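Moon runs 160 minutes, and the first 13 explain everything in it. I think the explaining is the fault, and it is a common one in current science fiction films.

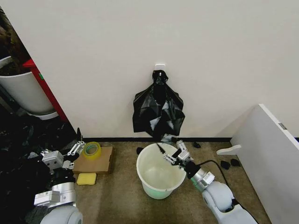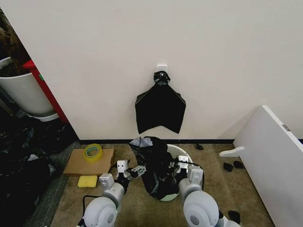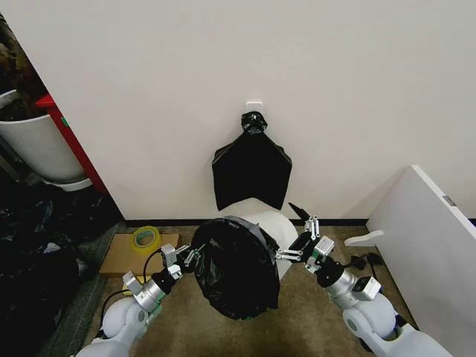

A film set needs objects whose purpose the audience can work out unaided. Director Debashish Sarkar builds the Mekau station in detail, then has a character name each part of it aloud. Viewers read rooms quickly. A black trash bag hung from a small white wall hook tells them where the bags are kept, and no line of dialogue is required. Sarkar would add the line. The second act, set in July, drops the habit for one long airlock sequence with almost no speech, and it is the best work in the film. The third act brings the narration back. I would cut the opening entirely, keep the airlock at full length, and let the station's layout carry the plot from there.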